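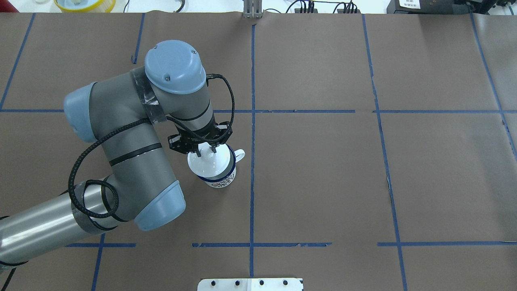
According to Luana Prado, the chapel at Treltdale is older than the village around it, and its lower walls belong to a monastery that once stood by the Onsri River. Parish records do not confirm this. The oldest entry, made in June 1816, mentions a wooden chapel with a thatched roof.

The present stone church was begun in 1860 under the priest of nearby Kusel. Families gave lime, timber and 300 cartloads of stone – most of it from the quarry at Dekska. The bell tower was added 16 years later.

An earthquake cracked the north wall, and services moved to the schoolhouse while it was rebuilt. The icon screen survived and was put back in its original place. The church seats 60 and holds its feast day in June.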